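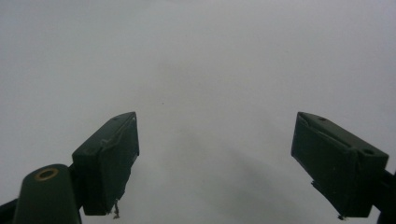 December 31, 2020

The last evening of the year, and I am writing at the kitchen table because the heating in the bedroom is weak again. I have tea and the last of the ginger cookies. I promised myself in spring that I would write in English every week, and I kept the promise until August, then not. So today I write longer, to pay a little of the debt.

In the morning I walked to the lake. The path from Stornumton was icy in the shade and I went slowly, like an old woman, with my arms a bit out from the body. The man with the two gray dogs was there and we said good morning from the two sides of the path, as people do this year. I know his dogs' names now but not his. The water was open in the middle and closed near the shore. I threw a small stone on the ice and it made that singing sound, which I loved as a child and still love. Then I threw more stones than is proper for my age.

After lunch I called Mother. She had made the beet salad for one person and it came out for six, she said, and she will eat it until Epiphany. She asked if I am eating. I am eating. She asked if I am coming in January and I said we must see what the rules are. She was quiet a moment and then she told me about the neighbor's roof. We were both careful. I think we both put the phone down and went to the window.

I made the accounts of the savings book in the afternoon. I wanted to reach 3000 by the end of the year and I am short by 561. In February I would be ashamed of this, but February was a different life. The dentist took a part, and the washing machine took a part, and 50 went to Santeri Nurmi for the old bicycle, which he first wanted to give me for free. I would not take it for free. We argued on the stairs in a very polite way, each in a foreign language, and finally he accepted the money and the next day left a jar of cloudberry jam at my door. So I do not know who won.

The bicycle is the best thing I bought this year. It has three gears and the second one does not like me. In June I rode to Zerkby and back, with bread and cheese in the basket, and on the way home it rained so hard that I stood under the roof of a bus stop with a girl who was learning a poem for school. She asked me to hold the paper and check her. I have an accent and she has a stammer, and we went through it four times. I remember two lines of it still. I never wrote this down before, and it was maybe the nicest hour of the summer.

Reading: less than I wished. I finished the long novel about the salt merchants, all 478 pages, and I did not like the ending. He should not have gone back to the house. I wrote this in the margin with pencil and then erased it, as it is a library book. I began two others and left them. My concentration is poor in the evenings. I read the same paragraph, and then I find I am thinking about whether there is milk.

Work was work. We will be at home until at least the end of January. I miss the walk to the office more than the office. I miss also the bakery on the corner, where the woman always corrected my "a" and "the" and gave me the roll with the most seeds.

For the new year I do not want a long list. Last year I made a long list and it looks strange to me now, with the trip to the sea at the top, underlined. I will write only some things: call Mother on more days than Sunday's habit. Learn to bake the rye bread so it is not a brick. Fix the second gear, or ask Santeri to fix it and pay him, and be ready for the argument. Write here, even if it is three lines.

It is now twenty minutes past ten. Somebody has started with the fireworks already, behind the school, and the cat from downstairs is crying on the landing. I opened the door and she came in as if she had a key. She is under the table now, on my left foot, very warm. I sent a message to the neighbors that she is with me.

I wanted to stay awake until midnight but I am not sure I will. The tea is finished. I will wash the cup, put the bread dough in the cold, and see.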